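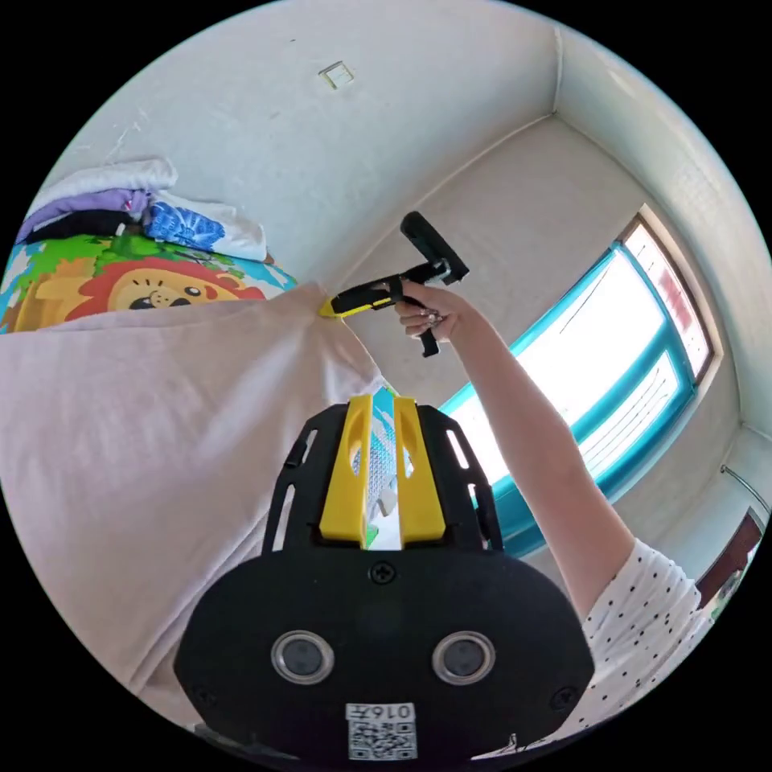

The Pink Sheet

My sister-in-law can fold a sheet in the time it takes the kettle to boil, and she does it while talking, which I used to think was showing off. I asked her to teach me once. She said it was all in the corners, flapped the thing twice and handed me a square you could have posted.

So when the pink one came in off the line on Saturday-clean-sheet day (which in our house is whatever day it stops raining), I decided I was going to do it properly. By myself! No balling it up and stuffing it behind the towels!

The clothes were already done. I'm quick with clothes. I'd sat down on the play mat after lunch with the whole basket tipped out beside me and gone through it like a woman dealing cards, shirts and leggings and those tiny singlets that fold down to nothing, and I'd stacked the lot right there on the mat where the jungle is. The lion watched over the top. He has a huge orange-red mane and the sort of grin you see on people who've just found a park right outside the shop, and my daughter says good night to him before she says it to me.

She was asleep down the hall. I had an hour, maybe, and the whole quiet living room, and I was so happy about it that I put the radio on low and did a little shuffle on my way back to the sheet.

You have to get the sheet up before you can get it down, that's what I'd worked out. I took hold of it in the middle and lifted, and it rose into a peak, a great soft pink mountain with folds running off every side, and I forgot about corners altogether. It was gorgeous. It was exactly the tent.

When I was six we lived in the flat above the Drokby furniture shop, 147 steps from the tram stop if you had short legs and didn't skip any. Mum had a pink sheet then too, a faded one with a darn in it, and when it was too hot to sleep she'd hang it over the back of two chairs and crawl in after me with a bowl of ice. The light came through it the colour of the inside of a shell. We'd lie on our stomachs and she'd read me the Nolte catalogue, because it had arrived that week and I loved it, every page, the lamps and the trolleys and the fold-out beds. She did voices for the furniture. The ottoman was very grand. The bedside table had a cold.

I hadn't thought about that bedside table in years. I said its line out loud, in the stuffed-up voice, to see if I still had it. "Would somebode please take this glass of water off by head."

"Who said that?" said my daughter.

She was standing in the doorway with one sock on and her hair up at the back like a cockatoo. So much for the hour.

"The bedside table," I said.

She considered this. She looked at me, with my arm stuck out and the sheet hanging off the end of it, and then she looked at the lion, and I could see the two of them come to an agreement.

"Is it a mountain?"

"It might be a tent."

"It's a mountain," she said, "and he lives there, and he's got to do his washing."

Well, you don't argue with a brief like that. She got down on her knees and went in under the edge, and I held the summit up as high as I could reach while she explained the whole arrangement from inside. The lion had been to the shops. The lion had 200 shirts. He had to put them all away before the snow came or his mother would be cross, and his mother was a tiger, and no, that wasn't a mistake. The blue bit of the mat was the river and the folded clothes were the town of Prustura, where you could buy soup.

"Who lives in the town?"

"Socks," she said. "And one policeman."

The pile held up beautifully as a town, I have to say. I'd put the dark things at the bottom and the pale things on top, so it even had a bit of snow on it already. She came out the other side of the mountain to visit, very carefully, on her elbows, and bought soup, and took it back for the lion, and not one leg of one pair of pants came unfolded. I was so proud of both of us!

My arm was killing me by then. I told her there was going to be an avalanche and she had until thirty to get herself out. She counted it for me, leaving out sixteen as she always does, and stayed exactly where she was. So I let go.

There is nothing like the sound of a kid laughing under a sheet. The mountain came down in one long sigh, and there was a lump in the middle of it, shrieking, and then a foot. I got down on the mat as well and lifted the edge and put my head in, and it was just the same. The same light. I'd forgotten it did that to your hands, made them look as though they belonged to somebody newer.

"Do the table," she said.

I did the table. I did the ottoman too, and then a kitchen stool she made up herself, who was called Astov and could only whisper. We lay there until the radio had gone through the news and the weather and started on the cricket.

My sister-in-law rang while I was getting tea on and asked how I'd gone with the sheet.

"Really well," I said, and I meant it. It was still on the floor. Someone had moved the policeman in under it, with a torch, and he was staying the night.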